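Visit to Zaren, Abu Hammour

Marwan Hijazi and I got to the Zaren workshop on Sunday a little after nine. We are choosing fingers for our own two-arm cell and wanted to see the Kornier set and the Ernolska set tried on the same kind of work before we ordered. Jad Ghanem met us at the door and took us straight to the back.

Zaren does its comparisons with foam cubes on a paper-covered table. Foam is forgiving, but it shows quickly when a gripper closes harder than it was told to. Anas Srour runs each set for 40 picks per arm, then changes the fingers and starts over. The Kornier set was on first. It missed 2. Ernolska missed more, mostly when a cube was turned at an angle to the fingers, and Anas thought the narrower pads were to blame.

Changing over took longer than I expected. The Ernolska fingers need their own adapter, and the zero position has to be taught again on each arm.

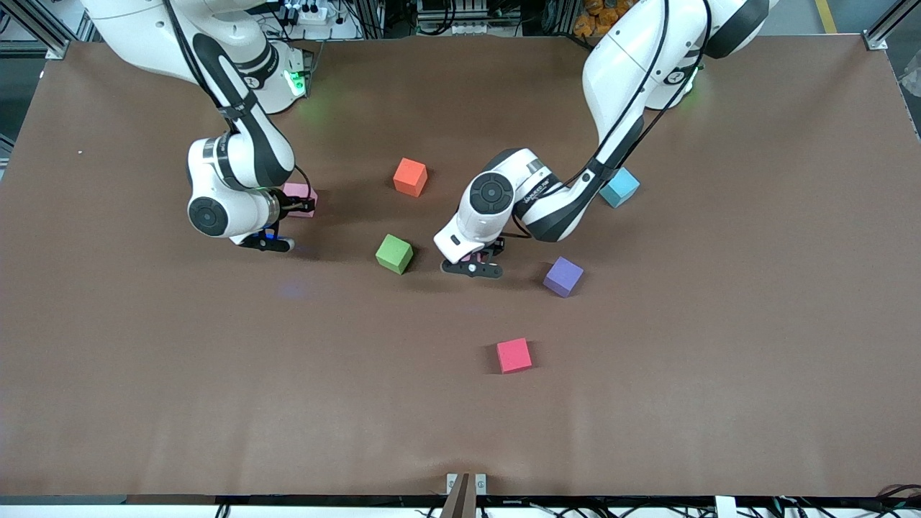 Price is the other half of it. Jad quoted 2,198 for a Kornier pair with spare pads, cable not included. He had no current price for Ernolska and will email it.

After lunch Định Hồ showed us the controller settings. He keeps closing speed at 82 percent for foam and drops it for anything stiff. Marwan copied down the settings file names. We still need to ask about lead times.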